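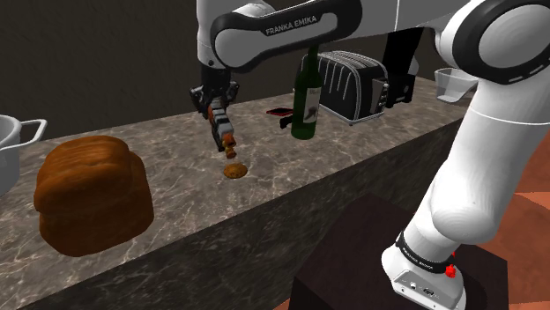 Wayne Fehr asked under our last notice whether the arm dropped its item or the software only reported that it had. The log from run 1202 shows a false report. The item was still between the fingers when the task was marked "released."

**2/** The Coststead kitchen simulation moved to the next step on the strength of that report. The arm then traveled across the counter at full speed with the gripper still closed on the item. Contact with other objects was recorded twice before the run was stopped by hand.

**3/** All of this took place in simulation. No person was at risk and no equipment was damaged. We are treating it as a safety matter all the same. The release check in question is shared with the physical cell at Ondville, and that cell has been on hold since October 30, 2018.

**4/** The cause, as established by Lihua Jia and Aaliyah Sawatzky: the check read the commanded finger width and did not read the measured one. An open command was sent, the fingers did not move, and the check passed.

**5/** The fault had been present for almost 2 months. Earlier runs did not show it, as the fingers had opened on command each time. Jundberg has been informed and is reviewing its own copy of the code.

**6/** The revised check requires the measured width and a loss of grip force. If either is missing, the arm holds position and raises an alarm. It does not retry.

**7/** The Ondville cell will remain on hold until Ayantu Ejigu has signed the revised procedure. Sites running the earlier version should limit arm speed after every release step and keep an operator at the stop control.

**8/** Questions on the run log may be sent to Rosaire MacLeod at the Coststead office. A written report will follow in January.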